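How long do opened chips stay crisp in the can?

I buy 3 cans at the Tretley store on Saturday and by midweek they taste stale. The lid is on tight.
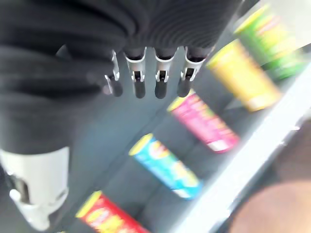
1 min read

2 answers

Depends on your kitchen. Ours last 12 days in a dry cupboard. Don't keep them over the stove. If they go soft, put them on a tray in a low oven for a few minutes and let them cool before you eat them. 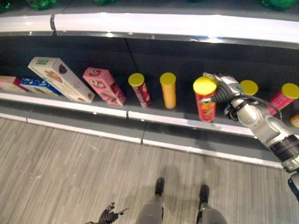 Pak-hei Lo: I never got a low oven to work, mine came out chewy. Just buy the small size.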